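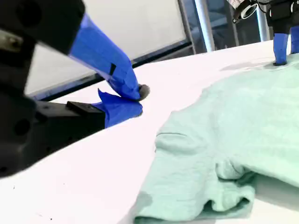

Vol. 6, No. 4, page 11

FISTSTEAD HOUSEHOLD SHEET
Laundry corner: T-shirts, folding, and the drawer that won't shut
Stanisława Zalewska
03/02/2022

Quick one this time, the printer wants it early. Mostly T-shirts. Got a stack of letters about T-shirts after the towel page and I'm going to get through as many as I can.

Before you fold anything

Clear the table. All of it, not just a corner. A white or pale top is best, you see lint and crumbs before the shirt picks them up. Wipe with a barely damp cloth, then a dry one. Then wait a minute. I have put a clean shirt down on a damp table more times than I'd like to say and ended up hanging it all over again.

Good light too. Stains that got through the wash hide in soft evening light and then you find them at breakfast. Lamp close to the table, or do it by the window.

Feel the thick parts. Collar, underarm seams, the doubled hem on the sleeves. Body of the shirt can be bone dry and the hems still cool. Cool means back on the rack.

Heathered knits and pale colors

Mint, sage, pale gray, oatmeal, anything with that flecky mix in the yarn. Very forgiving for lint. Not forgiving for grease. Cooking oil shows as a darker patch and people think its just a shadow in the fabric. Tilt it. Shadow moves, grease stays put.

One drop of dish soap on the patch, rub with your thumb, leave it while you do the rest of the pile, rinse cool. Do not put it in the dryer till you're sure.

Wash inside out. Cool water. Short spin. My dial has a 1000 setting and that's plenty for jersey, I only go higher for towels.

Getting it flat

Everybody asks how to start when the shirt comes out of the basket in a ball. Don't shake it over the table, you'll knock the cup over. (Green tea. Pale rug. April. Still there.)

Find a shoulder seam first. The long curved seam where the sleeve joins the body, run it between finger and thumb and it takes you right up to the shoulder. Then the other one. Two shoulders in your hands, let the rest hang, lower it bottom edge first. Most of the wrinkles fall out by themselves.

If it's already down and bunched in the middle, no need to pick the whole thing up. Pinch a small bit at the top of the biggest fold, lift a little, pull toward the nearest edge, let go. Smooth with the flat of your hand from the center out. Small pinch. A big fistful just makes a new crease next to the old one. 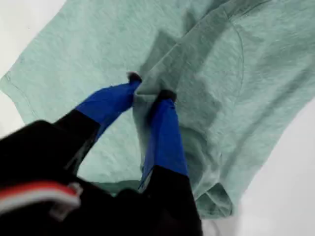
Sleeves next. Jersey hems like to roll, specially after a few washes. Unroll them with your fingertips and press down for a couple of seconds. If they roll right back, wet your fingers, run them along the stitching, press again. Iron only for company.

The fold

Face down. Side in to the middle of the back, sleeve folded back on itself so it doesn't stick out. Same other side. You want a long strip, same width top to bottom. Hem up a third, then again.

Should stand up on its edge. If it flops, either the strip was too wide or there's air in it. Press it and try again.

For shallow drawers, fold in quarters instead of thirds. For suitcases I roll, but from the collar end down, so the air goes out at the hem.

Folding boards: a reader in Broridau swears by hers. I had one from Skikier, bought in 2016, used it for a month. Fine for grown-up shirts, too big for kids' ones. A stiff magazine does the same job. Lay it on the back just under the collar, fold round it, slide it out.

The drawer

Standing up, not stacked. You can see everything and you don't wreck the pile to get the one at the bottom.

Leave a hand's width free. If you can't get your hand down the side there are too many shirts in there. Take out the ones you skip every single time. You know which ones.

Shoebox lids make good dividers. So do the long trays that crackers come in, wipe out the crumbs first. Light colors at the front, dark at the back, or by person if you share.

New dark jeans don't go in with pale shirts. Not even for one night if there's any damp about. I lost a nice cream one to that.

Letters

"My shirts come out of the dryer twisted, side seams round the front." Usually how it was cut, sorry. You can help it a bit. While damp, lay flat, take hold of opposite corners and pull gently, then line the seams back up and dry it flat. Will need doing every wash.

"Pilling under the arms." A fabric shaver, or a clean disposable razor with a very light hand, fabric held tight on the table. Short strokes. Stop before you think you should.

"Do I need to iron jersey." No. Fold it warm.

"Stretched neck." Wash, then run a loose thread round inside the neckband, draw it in till it looks right, dry flat, pull the thread out. Doesn't last for ever but gets you some more wear.

"How long to soak a yellowed white tee." I do 60 minutes in warm water with washing soda, then a normal wash. Colored ones no, spot treat only.

From the notice pages

Van der Linden on the corner has the flat drying racks back in, the mesh ones that sit over the tub. Good for knits. Measure your tub before you go, they come in two widths and they don't like taking them back.

Button swap is still on. Bring a jar. We had 3000 in the big tin at last count and still not one pair of matching green ones, if you've got any.

Next page is pillowcases and what to do with the single ones. Send me what you do with yours, on paper please, I can't find anything on my phone. Also still owe you the recipie for the starch spray, it got cut for space again.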